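How to Do a Port Day on Your Own (and Be Back Before They Pull the Gangway)
By Ivone Honorato
Last updated: April
31 shares | 12 comments

Quick version first, I know some of you are reading this on ship wifi and paying by the minute.

Check ship time. Pick one thing. Go to the far end first. Turn around earlier than feels necessary. Carry your passport copy and cash.

Long version follows. I'm using Follano as the port all the way through, it's where I've done this the most and it has all the usual problems – industrial pier, shuttle, a hill, a nice town next door that everyone wants to get to. Swap in your own port.

BEFORE YOU SAIL

Look up where the ship docks. Not the city, the pier. Follano has two areas. The old harbor is right in town, walk off and you're at the coffee places. Pier 5 is out past the container yard and you can't walk it, they won't let you through the gate on foot. The Preliris has used both on the same itinerary in different weeks. Port authority websites usually post a berth schedule. Search for the port name plus "berth schedule" or "cruise calendar." Check again the week before, they move ships around.

While you're there, see how many other ships are in. One big one, fine. Three and you want to be off early or skip the main sight completely.

Download the map offline. Whole area, including the next town over. Drop a pin on the pier gate. Do it at home on your own wifi.

Screenshot the bus or train timetable. Both directions!! The return one is the one that matters. Watch for the little symbols – a cross or a hammer next to a time often means it only runs on Sundays or only on working days. Find the key at the bottom of the page and screenshot that too.

Check for holidays. Also Mondays. Museums in a lot of places close Monday and I have walked up to more locked doors than I want to admit.

PICK ONE THING

One. Then a lunch. If there's time left over you'll find something to do with it.

People write to me with plans that have the castle and the beach and the winery and "some shopping" on a seven hour call. Take your time in port. Subtract an hour for getting off. Subtract an hour and a half at the end. Subtract the travel both ways. What's left is your day and it's usually a good lunch and one sight.

For Follano my one thing is Prellero, the next town down the coast. Forty minutes on the bus. Small beach, old upper town, funicular from 1956 that goes up the hill when it feels like it. When it doesn't there are stairs, 378 of them per the sign at the bottom. Take water.

THE NIGHT BEFORE

Read the daily program. You want three things out of it:

- docking time
- all aboard time (not sailing time, all aboard)
- whether the ship is changing its clock

Ship time is the big one. Sometimes the ship stays on its own time and the port is an hour off. Your phone will grab local time the second it finds a tower. So your phone says one thing and the gangway goes by the other. Wear a cheap watch, set it to ship time at dinner, leave it alone. If the program isn't clear ask at the desk.

Take a photo of the program page. The bottom or back normally has the port agent's name and number. That's who you call if things go wrong, so write it down on paper too. Phones die.

Bag:

- key card
- photo ID, and a paper copy of passport (some ports want the real thing, ask)
- local cash, small bills and coins for the bus
- one credit card, other card stays in the safe
- water, hat, sunscreen
- any pill you'd need if you got stuck overnight
- charger
- light layer

No fruit or sandwiches off the buffet. Lots of ports don't allow food ashore and some have dogs checking.

GETTING OFF

If you're docked, you don't need a ticket to get off, just wait till they announce the ship is cleared and go. If you're anchored out and using tenders there'll be tender tickets, and the ship's own tours go first. Get up early for those. On the Preliris they hand them out in the theater and I've seen 400 people in line before breakfast was over.

Shuttle from Pier 5: sometimes free, sometimes the ship charges. Ask what time the LAST one back leaves and where it picks up. It isn't always where it dropped you. Take a picture of the stop.

Taxis at the gate. Agree the price before you sit down. Per car or per person, ask that exact question. Round trip or one way, ask that too. If the driver offers to wait for you, pay at the end, not at the start.

GETTING THERE

Go to your farthest point first. Work back toward the ship all day. That way if something gets slow in the afternoon you're already most of the way home.

So for us it's straight to the bus station in Follano, out the harbor gate, left, up to the square with the pharmacy. The coastal line is run by Đorđević, blue ticket window, cash only the last time I went. Buy the return at the same time. Validate it in the little machine when you get on. People forget this and get fined.

Sit on the right going out for the water views. Left coming back obviously.

When you get off, go across the road and look at the return stop before you do anything else. Check the posted times against your screenshot. If they don't match beleive the post.

LUNCH

Eat early. Noon ish. At one thirty every table in Prellero is full and the bill takes forever. Ask for the check when the food comes if you're watching the clock. Nobody minded when I did it.

Go two streets back from the beach. Cheaper, and shade.

COMING BACK

Pick your turnaround time in the morning and say it out loud to whoever you're with. My rule: aim to be at the pier gate 90 minutes before all aboard. Work out which bus that means. Then take the one before it.

Yes you'll sometimes sit at the harbor with time to kill. Have an ice cream.

Don't count on a taxi as backup in a small town in the afternoon. Prellero has a rank with room for a few cars and when a bus is late everybody has the same idea. Get a phone number from your bar or restaurant while you're still relaxed.

IF YOU'RE GOING TO BE LATE

Call the port agent now, not when you get to the gate. Give your name, cabin number, where you are, how far out. They can tell the ship. The ship may or may not wait – on your own it's mostly wont. If you are on one of the ship's own tours they do generally wait, and that is what you're paying extra for. Worth it at ports where the thing you want is two hours inland. I book those through the ship every time and don't feel bad.

If you've really missed it: go to the agent. Security sometimes pulls passports out of the safe and leaves them ashore. Next port is on your dime, and check whether you're allowed to rejoin there. Call your travel insurance before you buy a ticket, some of them want to approve it first.

WHEN NOT TO DO THIS

- tender port with wind in the forecast
- last port before home and a flight to catch
- a strike, even a "partial" one
- anywhere with one road in and out
- short calls, under five hours. Just stay in town

READER ADDITIONS

Xiaoyan Fang wrote in to say the Follano bus station luggage room is closed now so don't plan on leaving a swim bag there. Also that the bathroom at the station takes coins, exact change, no attendant. Thanks Xiaoyan.

Somebody else asked about strollers on the coastal bus. They go underneath, folded. Let the driver do it.

More reader notes as I get to them, inbox is a mess.

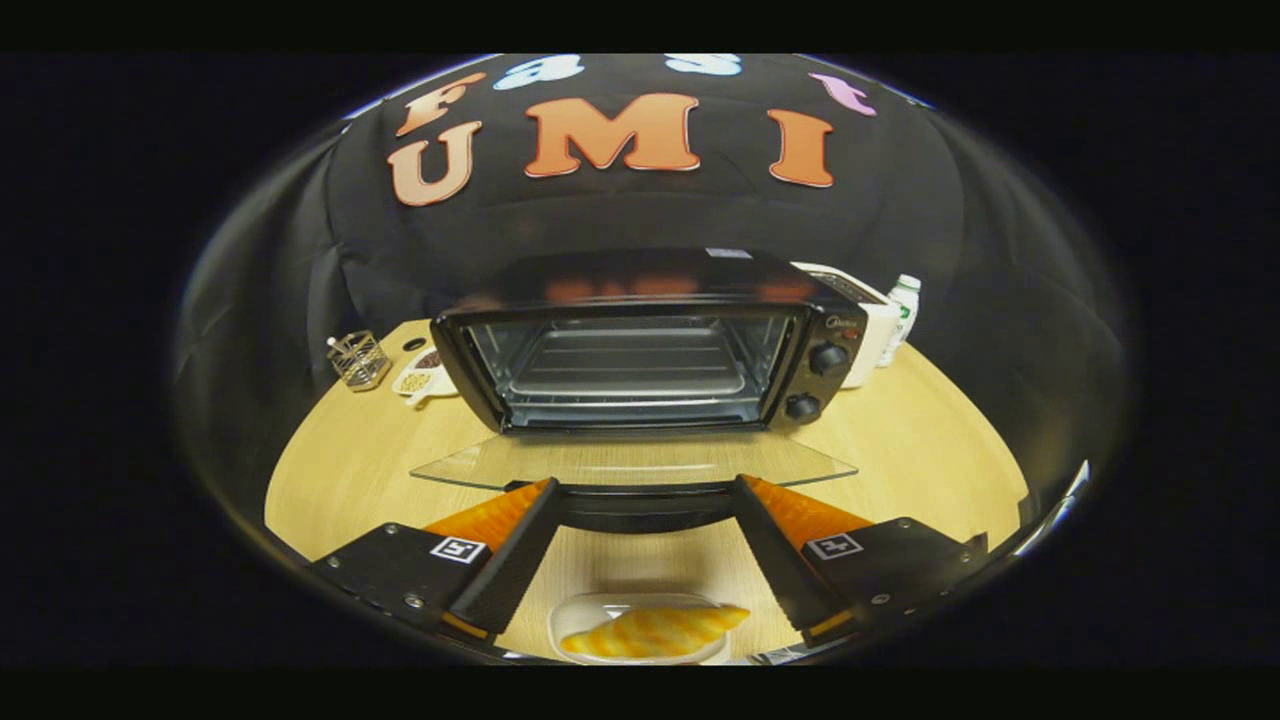 FOLLANO, April – Bus times rechecked this morning. Summer schedule isn't posted yet at the Đorđević window, they told me to come back. Funicular in Prellero is running but last car down is earlier than it was in the fall, so look at the board before you go up. Shuttle from Pier 5 still drops at the old customs house and picks up across the street from it.

Will update the shuttle part again once I've done the Sunday run.

12 comments
Contact | © Ivone Honorato | Back to top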